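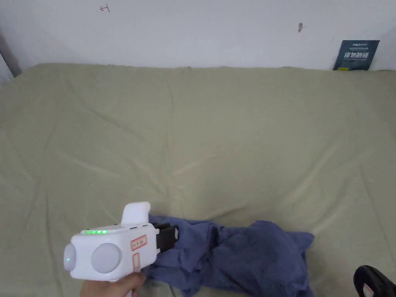 Crumpled blue fabric. Photo courtesy of Kallonwood.

FOR IMMEDIATE RELEASE

Kallonwood to open second fabric and mending shop in Pivcombe this December

ARNSTEAD – I've been told a press release should sound official, and I did try, but I own a shop that sells leftover fabric by the pound and I'm much too excited to be official. So, in my own words: Kallonwood is opening a second store! We got the keys to the old Kirkegaard furniture showroom in Pivcombe, and the doors open in December at 10 a.m. sharp (the exact date goes up on our website as soon as the inspector signs off on the stairs).

For anyone who hasn't been in to see us in Arnstead, we take in fabric that would otherwise get tossed. Most of it is ends of bolts from upholsterers, along with canceled curtain orders, sheets from hotels that changed their colors, and the sewing rooms of people whose kids don't sew. We sort it, wash what can be washed, and put it out on the shelves. Then in the back we mend things. Jeans, mostly. So many jeans.

The Pivcombe store is 4,000 square feet, and if you've ever tried to pass another shopper in our denim aisle in Arnstead you'll know why I cried a little when I first walked through it. It has tall windows on the street side, so you can finally check a navy against a black in daylight before you buy it. The Kirkegaard family left us their big cutting counter too, and it's staying exactly where it is (it weighs more than my car).

Last year we mended 2,576 pieces for customers, and I know the number because Mogens Stougaard writes every single one in the ledger. Mogens has been my head mender since our first winter, and he's moving over to run the Pivcombe workroom. I asked him for a quote for this release and he said, "Tell them to wash it before they bring it in." I asked for something warmer. He thought about it and said, "Tell them we do zippers."

We do zippers! The full list in Pivcombe will be zippers, hems, patches, darning, linings, and simple upholstery repairs such as cushion covers. We can't take leather or wetsuits yet, and please don't bring tents until spring, when the long table arrives.

What else is new

The new store has a classroom, something I've wanted forever. We'll run 4 beginner classes a month, starting with hand sewing and moving on to machine basics, and the fabric for every class comes off our own shelves and is included in the price. You don't need to own a machine. You don't need to know what a bobbin is, either. I ran a shop for quite some time before I could thread one without swearing.

There will also be a scrap wall, with bins sorted by color. Fill a paper bag, pay one flat price, and off you go. Quilters in Arnstead have been asking for this for years, and teachers get their first 2 bags free with a school ID. The blues always go fastest, so come early if you're after those.

Arnstead isn't going anywhere, by the way. A few regulars have asked me in a slightly worried voice. Same hours, same creaky floor, same coffee, and I'll still be at the register most mornings. Mending dropped off at either store can be picked up at the other, once we've worked out the van schedule.

Donating fabric

We'd love help filling those shelves before we open. Clean pieces of a yard or more are best, along with thread, buttons, patterns and working scissors. Please leave donations at the Arnstead counter during shop hours, and not outside the Pivcombe door, where the rain blows straight in. If you have a whole roomful, call first and we'll come take a look.

Opening day will have cake, free button replacement while you wait, and a first peek at the classroom. Reporters and photographers are welcome from 9 a.m., before the line forms, and Mogens has agreed to be interviewed as long as he can keep working.

Media contact: Brynhildur Thoroddsen, owner, Kallonwood, Arnstead. Ask for me at the shop.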